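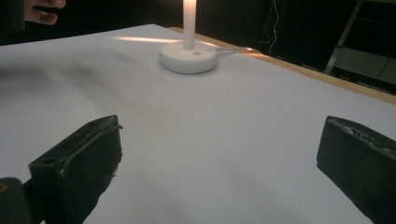
Wekden Members' List, Vol. 33, Issue 4

Subject: Re: Covering and lighting for the reading room tables

Dear members,

Thank you to those who responded to the November circular. The original enquiry is reproduced below for members who joined the list after it was sent.

> The Plastby branch is preparing to refit its reading room and would be
> grateful for advice on two matters. The first is whether a pale sheet
> laid over a wooden tabletop is suitable for daily use, or whether the
> timber should be left bare. The second is whether a lamp placed on the
> table itself causes glare for readers seated opposite. Our present
> tables are dark and the room receives little daylight after lunch.
> Ivars Grīnberga, Plastby

The Furnishings Office has considered both questions and offers the following guidance.

On the matter of covering, a smooth matte sheet in white or a very pale grey remains acceptable for all reading and sorting tables. Branches may leave the wooden edge showing. A border of timber allows staff to check that the sheet is lying square, and readers tend to find the contrast agreeable. Sheets should be wiped with a damp cloth at close of day. Solvent cleaners must not be used. Glossy coverings are no longer approved for new work, although branches already holding them may continue until they are due for replacement.

On the matter of lighting, members should note that even a matte surface will return a bright streak when a strong source stands close to it. A slender upright form on a broad, round base is preferred, as it takes up little of the working area and is not easily knocked. It should be placed towards the far side of the table, with the near part kept clear for papers. Before settling on a position, please sit in each chair in turn and look across the sheet at reading height. If the streak falls where a page would ordinarily lie, move the light to one side.

Replacement sheeting may be ordered from Fuvstead under item 623. The Vasiliauskas pattern is still listed but is supplied in the larger size only, and will require trimming — branches without a suitable cutting bench should ask for this to be done before dispatch. Orders received by noon on Wednesday will be included in the next delivery.

Mr Grīnberga has kindly agreed to report to the list once the Plastby tables have been in use for two months. Further questions on colour matching should be sent to the list and not to individual officers.

Yours faithfully,

Furnishings Office
Wekden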